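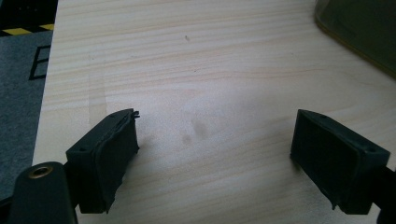
Mercy Mutiso wrote in to say that she has sent the same complaint to her local station nine times, that it has never been read, and that she would like to know whether the problem is her grammar. I have seen the letter. The grammar is lovely. The problem is that it's four pages long and the program it concerns comes up on page three, after the history of her television set.

So, a guide to complaining to a broadcaster about its news coverage, in the order you should do it.

Before you write

Watch the segment again. I know. You hated it the first time. But what you remember is the segment plus the argument you had with the kitchen wall afterward, and the complaints desk will only have the first part in front of it. Most stations keep their current affairs shows online for a few weeks. Play it with a pencil in your hand and write down the time of each thing that bothered you, in minutes and seconds.

Then find the station's own editorial standards. They are on the website, usually under a link at the very bottom in gray type. Look for the words accuracy, fairness, right of reply and correction. You want to match your grievance to one of those. "The host smirked" is not on the list anywhere that I've found, and I have looked, having been smirked at for years.

Pick one thing

You have eleven complaints. Choose one. If you send all of them, the person answering gets to choose, and will choose the weakest, and you'll receive a pleasant letter about the pronunciation of a county commissioner's name.

The best candidate is a fact that was wrong and can be shown to be wrong with a public document. Second best is somebody who was criticized on air and not asked for comment. Bias in general comes a long way down. It may well be there, but it is hard to prove from one broadcast, and the desk has a paragraph ready for it.

Writing it

Use the station's form if there is one. Forms are annoying and they also generate a reference number, which you will want later.

First sentence: name of the program, date, time into the broadcast.
Second sentence: what was said, word for word.
Third: what is true, and where anyone can check it.
Fourth: which standard you believe this falls under.
Fifth: what you want. A correction on air, a note on the web page, an interview with the other side. Say it. "I await your response" gets you a response, and that's all it gets you.

Lorenz Gisler sent me his for checking last year. The Hududow evening program had reported that 270 homes would be rezoned, and the planning notice said 770. His draft opened with a reflection on the decline of the republic. We took that out, along with the word "stooge" (twice) and a quotation from his own earlier letter. What was left ran to 713 characters, and a correction went up on the web page the same week. He still thinks the opening was the best part.

Things to leave out

Capital letters, past the normal supply. Your years as a loyal viewer. Threats to stop watching, which the desk has heard from people who then write again about next Tuesday's show. Guesses about who the producer votes for. Any sentence containing "so-called." Copies to your congressman, unless your congressman was in the segment.

Sarcasm is a hard one to give up. I write a sarcastic version first, save it in a folder called Florkell, and never open the folder. It has more than 30 letters in it now and I'm told I'll be embarrassed when I die.

After you send it

Save the acknowledgment. Write the reference number somewhere that isn't the back of an envelope. Check the website for how long they give themselves to reply and mark the last day on a calendar.

If the day passes, send one line with the reference number and ask when you can expect an answer. Keep it to one line. This is not the moment to bring up the other ten complaints.

If the answer comes and it misses the point, you can usually ask for a review by someone more senior. Quote the sentence in their reply that misses the point and say what it leaves out. Don't rewrite the whole complaint. Araceli Barajas got a review on the strength of a two-sentence note, and lost it, but the letter explaining why was at least signed by a human being.

And if you copy your letter to a newspaper or put it up on your own page, post it exactly as sent. People tend to sharpen the public version. Somebody will compare them.

Mercy, yours is down to half a page. Send it through the form this time, and keep the television set for your memoirs.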